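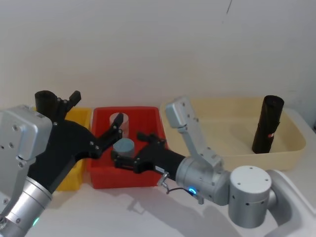
4. Loading a Classical Text into the Reader

This section covers importing a Sanskrit text into Useo Reader, choosing a script, and linking a translation. Complete Section 3 (Installing Fonts) first.

We use cookies to remember your language and script settings. By continuing to use this site you accept our cookie policy.

4.1 Importing the source file

1. Open the Library menu and select Import Text.
2. Select the source file. Plain text must be saved as UTF-8.
3. In the Encoding field, choose Devanagari, IAST, or Harvard-Kyoto. Do not leave the field on Auto for texts shorter than 20 verses.
4. Enter a short title. The title appears in the index exactly as typed.
5. Select Import. The status bar shows the number of verses read.

Note: The practice file supplied with the Reader holds 166 verses. If the status bar shows any other number, delete the entry and import the file again.

Caution: Importing a file with the same short title as an existing text replaces that text and all notes attached to it.

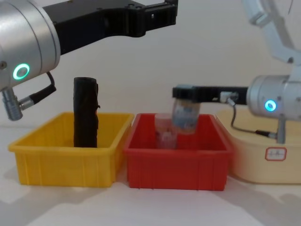 Fig. 4-1. Yellow and red bins with the left gripper overhead.

4.2 Setting verse breaks

1. Open the imported text and select Edit > Verse Breaks.
2. For verse, choose Double Danda. The single danda is then read as a half-verse mark.
3. For prose commentary, choose Paragraph.
4. For mixed works, choose Manual and place the cursor at the start of each verse. Press F6 to set a break.
5. Save. Numbering is rebuilt from the first break.

Note: Half-verses are not numbered. To cite a half-verse, add the letter a or c after the verse number.

4.3 Sandhi display

1. Select View > Sandhi.
2. Choose Joined to show the text as printed, or Split to show separate words.
3. In Split view, words with more than one possible division are underlined. Click the word to list the divisions.
4. Select a division and press Enter to store it.

Stored divisions are kept in the user file and do not change the source text. The division table was prepared by Blandine Leblanc and Walid Obeidat and has 1031 entries. Compounds missing from the table are shown joined in both views.

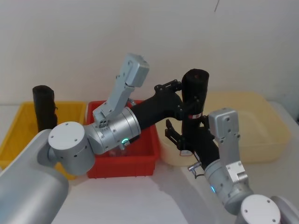
Fig. 4-2. Three open bins on the white tabletop.

4.4 Linking a translation

1. Import the translation as a separate text, with Encoding set to Latin.
2. Open the Sanskrit text and select Link > Parallel Text.
3. Choose the translation from the list.
4. Check the first and last verse pairs.
5. If the pairs do not match, select Offset and enter the difference in verse numbers. Use a minus sign if the translation runs behind.

Caution: An offset applies to the whole text. If the translator left out verses in the middle, link each chapter separately.

If error 609 appears, the two texts have different chapter counts. Return to 4.2 and check the chapter headings in both files.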